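Orville Task Planner: Setup Guide
Section 7. Teaching and checking the desktop assembly sequence

Read this section before you load the sample task. The sample was written at Tellstead on one type of tower, and it should not be trusted on yours until you have finished every step below. The planner's preview will look fine long before the cell is ready.

7.1 Register the case

1. Lay the tower on its side on the bench with the side panel off and the open side up.
2. Open Scene > Register and pick four corners of the chassis rim. Do not pick on the plastic bezel.
3. Press Fit. Accept a residual of 2 mm or less.

Note: A low residual means that your four picks agree with each other. It says very little about the memory slots. Probe one slot end by hand and compare.

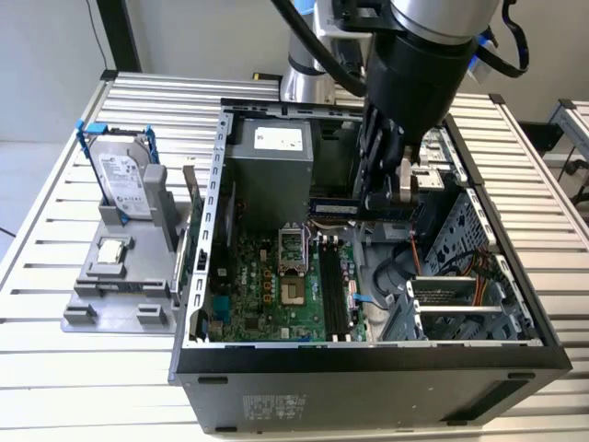

Photo: Detitholm Automation, Tellstead test cell

4. In Tasks > Insert, select Memory and set the approach to Vertical.
5. Set the hover height above the slot, then run the move with Pause at Hover checked. The arm stops with the module over the board and waits for you.
6. Look at the module from the front and from the side. The alignment score on screen comes from the same camera that planned the move, so it will tend to agree with itself.

CAUTION: Auto-continue is on by default in new projects. Turn it off. A score of 90 is not permission to push.

7.2 Teach the fixture

1. Place the component fixture to the left of the tower and load the hard drive upright in its blue caddy.
2. Seat the processor in its recess.
3. Run Perception > Find Parts with both arms clear of the fixture. 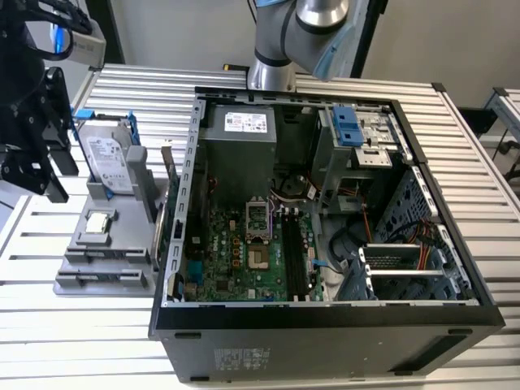 Figure 7-2. Fixture loaded with drive and processor. CPU socket and both memory slots empty.

4. Check each part name in the list against the real part. The detector ships with 17 part classes and will force anything it sees into one of them. Shiny metal is where we have seen it go wrong most often.
5. Delete any detection you cannot point to on the bench.

7.3 Collision model

The Morgan collision checker treats the case as a box with an open top. It does not model cables. Whatever the sales sheet says about "full scene awareness," loose power wires are invisible to it.

1. Draw a keep-out volume over every wire bundle and over the drive cage.
2. Add the real finger length under Tool > Geometry. The default is shorter than most long fingers.
3. Jog down near the power supply at low speed and compare the on-screen gap with the real one.

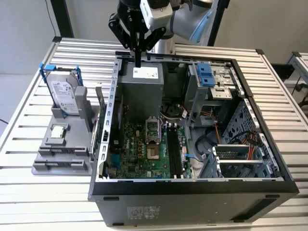
Figure 7-3. Long fingers just above the edge of the power supply.

If the two gaps differ by more than you would accept in a crash, go back to 7.1. Do not patch the difference with a tool offset. The offset will fix this spot and spoil the others.

7.4 Two-arm mode

1. Enable the second arm only after 7.1 through 7.3 pass with one.
2. Assign the fixture side to the left arm and the case to the center arm.
3. Set Zone Lock to Strict. The Shared setting plans faster, but we could not get it to refuse a bad overlap every time.
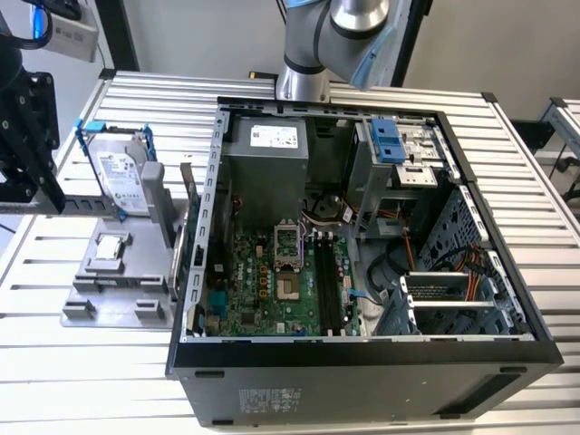

Figure 7-4. Left arm at the fixture side, center arm above the case.

4. Run the full sequence dry, with insertion disabled, and keep a hand near the stop button.
5. Save the log. The summary page reports planned moves as completed moves, so read the joint trace if you want to know where the arms went.

Repeat 7.1 whenever the tower or the fixture has been moved. For camera calibration errors, see Section 9.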